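Tatitley Two-Arm Humanoid - Demonstration Room and Visits

Home > Equipment > Humanoid platforms > Tatitley > Demonstration

Tatitley is the two-arm, two-leg platform from Groltlow for work inside furnished rooms. On this page we present the demonstration we give to visitors, what you need to know before you book a visit, and the main points of the equipment as we supply it. If you are looking for the spare parts list or the hand options, please use the menu on the left.

Page revised November 2023

What the demonstration is

Many customers asked us to see the robot in a room with normal furniture before they discuss an order. For this we keep a furnished room at our site, the Miyazaki room, where visitors can follow the work from close distance. It has an armchair, a bed, a nightstand and other pieces of the kind you find in a guest room or in a small apartment. The furniture is not fixed to the floor, and between two visits it can be moved a little.

The main task is tidying of soft objects. We chose it because soft objects are the question we receive most often. A box has the same shape every time you take it. A pillow changes its shape when the fingers press on it, and it can hang over an edge, fold on itself or slide when it is touched. The robot must decide where to take it, how much cloth to take, and how to lift it free of the furniture.

In the demonstration we use a white pillow with a fringe. The fringe makes the work harder, as the edge of the pillow is less clear for the vision software and the fingers can close on the threads and miss the body of the cloth. Visitors from hotels usually recognize this problem at once. 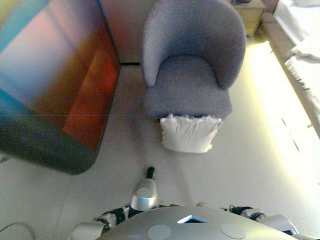 Can a visitor choose where the pillow is placed?
Visitors are welcome to put the pillow on the seat, over the front edge or on the floor, and the operator will start the task from that position. We only ask that it stays inside the working area and that everybody steps back behind the line before the start.

How a visit goes

A visit takes a morning or an afternoon. We receive one group at a time, with no more than 4 visitors in the room together, so that everyone has a good view and the robot has enough free floor. Larger groups are divided and take turns. The people who wait can follow on the screen in the meeting room next door, with the picture from the head camera.

First the operator explains the emergency stop and the rules of the room. After that we run the tidying task several times without comments. We prefer to show it in silence first, so you can hear the joints and judge the noise for yourself. Then we run it again more slowly and explain the steps: the approach, the choice of the grasp point, the closing of the fingers, the lift and the placing.

Not every run will succeed, and we do not stop the demonstration when a grasp fails. In the series we made in March with this same pillow, we recorded 611 attempts, and 33 of them ended with the pillow dropped or not taken at all. The operator can show you the log of these failures. In our experience customers learn more from it than from the good runs, and it helps them to decide if their own objects are suitable.

You may also bring objects from your own work: towels, cushion covers, folded clothing, soft toys. Please write to us before the visit what you will bring. Very light or very slippery cloth may need a different setting of the finger force, and we like to prepare this in advance.

The hands

Both arms carry a hand with several jointed fingers. Each hand can work alone, and for a small pillow one hand is normally enough. The other hand stays free in a half open position and can come to help if the cloth starts to slide. For bigger objects, such as a blanket, the software plans the two hands together.

The fingers do not pinch only with the tips. They press into the cloth and gather it, so that a fold is formed between them and the grip becomes more secure. This kind of grip leaves creases in the fabric for a short time. For most users it is no problem, but if you must present linen without any crease, tell us early - we can discuss the flat grip option. 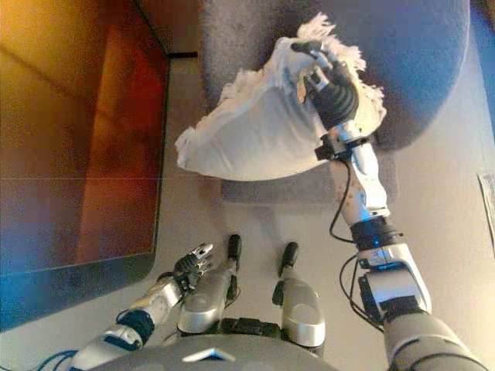 Tatitley holding the fringed pillow in its right hand, left hand free.

Control software

Tatitley is delivered with Gurolus, our control and planning software. Gurolus reads the camera image, proposes the grasp point and plans the movement of the arms. An operator can accept the proposal, correct it on the tablet or guide the arm by remote control. During the demonstration you will see all three modes, and the operator says which mode is active before each run.

A new object is taught by showing it to the robot in different positions. For a simple cushion we recommend 400 examples, which can be collected by your own staff after the two-day training. The examples remain your property and are stored on your own computer. You do not need an internet connection for daily use, only for updates.

What is supplied

Robot with two arms, two legs and two multi-finger hands
Head camera unit
Gurolus license for one robot
Operator tablet and wireless emergency stop
Charging station
Transport case with wheels
Two-day operator training, at our site or at yours
Printed manual in English

Not included: floor mats, safety line tape, the flat grip option, remote control gloves.

Requirements for your room

The floor should be level and hard. Short carpet is possible after a test, but long carpet is not. Loose paper, toys and thin rugs should be removed from the walking area. Good light helps the vision software, although strong sun on a pale floor can disturb it, and we advise curtains if your windows face south. Shiny table tops can also give false reflections, so please mention them when you send the photographs of your room.

How to book

Write to the sales office through the contact form and choose "Demonstration visit" as subject. Tell us how many people will come, which objects interest you and if you have already some experience with robots. We answer within three working days. The visit is free of charge and creates no obligation to buy.

Children under 14 cannot enter the demonstration room, but they can watch on the screen next door together with an adult.

Related pages: Hand options - Gurolus software - Operator training - Service and repair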